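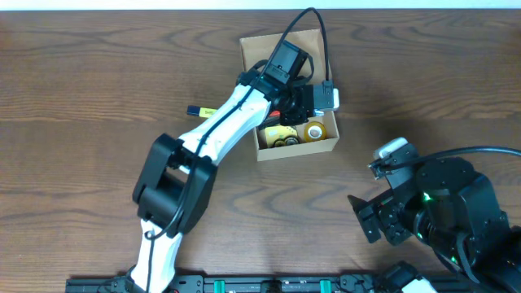
Small open cardboard box with a roll of yellow tape in the tray.

4. Setting Up a Match in Trorkix Scorer

Complete section 3 (pairing the tablet with the Arkeva scoreboard) before you start. The scoreboard must be switched on and showing two dashes in the overs window.

4.1 Create the match

1. On the home screen, tap New Match.
2. Choose a format. The club default is 44 overs a side. To use a different length, tap Custom and enter the number of overs.
3. Enter the names of both teams. Names longer than 23 characters are shortened on the scoreboard but appear in full on the printed card.
4. Enter the start time and the ground. If the ground is not on the list, tap Add Ground. You can fill in the boundary distances later.
5. Tap Save.

Note: The format cannot be changed once the first ball has been recorded. If the match is shortened by rain, use Revise Overs (section 6) and leave the format alone.

4.2 Enter the teams

1. Tap the name of the home team, then Add Players.
2. Type the names one at a time, or tap Import to bring in a saved squad from Riltis League Manager.
3. Mark the captain and the wicketkeeper. Scoring will not open until both are marked.
4. Repeat for the visiting team.
5. Add the twelfth player under Substitutes. A substitute can be credited with a catch but does not appear in the batting order.

Players in an imported squad keep their league numbers. If two players share a surname, add an initial before saving, or the scoreboard will show the same name on both batting lines.

4.3 Record the toss

1. Tap Toss and select the winning team.
2. Select Bat or Field.
3. Select the two opening batters and the opening bowler.
4. Check that the batter on strike has a green dot. Tap the other batter to switch.

4.4 Test the scoreboard

1. Tap Tools, then Board Test.
2. Every digit shows 8 for 30 seconds. Walk out to the boundary and look for missing segments.
3. When the test ends, the board returns to 0 for 0.

Caution: Do not open the back of the scoreboard while a test is running. Switch off at the wall and wait for the fan to stop.

If the board stays blank, check that the tablet is within 200 feet of it and that no other tablet is paired. Only one tablet can drive the board at a time. A second tablet can follow the match in View Only mode.

4.5 Set the bowling limits

1. Tap Match Rules, then Bowling.
2. Enter the most overs each bowler may bowl. Enter 0 for no limit.
3. Turn Warn Scorer on or off. With the warning on, the tablet beeps when a bowler starts the last permitted over.

Wides and no-balls count for one run each unless you change them under Extras. Leagues using the Zamani junior rules should set wides to two and turn off the extra delivery, except in the final over.

Caution: Save the match before closing the cover of the tablet. Unsaved rules go back to the club default.

Go to section 5 to record the first ball.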